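The repair evening has become a fixture in Temusham, and its posters promise a lot. Bring your broken thing, sit down with a stranger, go home with a working one. I went in September with a dead Brikix fan heater and low expectations.

The organizers say 351 items came through the door last year. They don't say how many went back out in working order, and when I asked, I got a speech about community. A replacement heater costs $22. My parking cost $20.

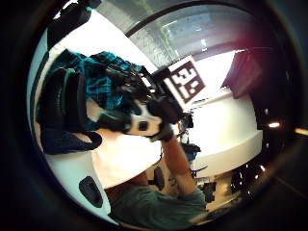 *Gloves on at the worktable, with the cables still in a tangle.*

Still, the table work has its pull. People lean in, hands cross, and for long stretches the talk stops. I can see why they come back. I'm less sure about the claim that it keeps much out of the landfill at Hesalach, where a single pickup load would swamp a month of mended toasters.

My heater needed a Schmieder fuse, part number 2804. It's on back order.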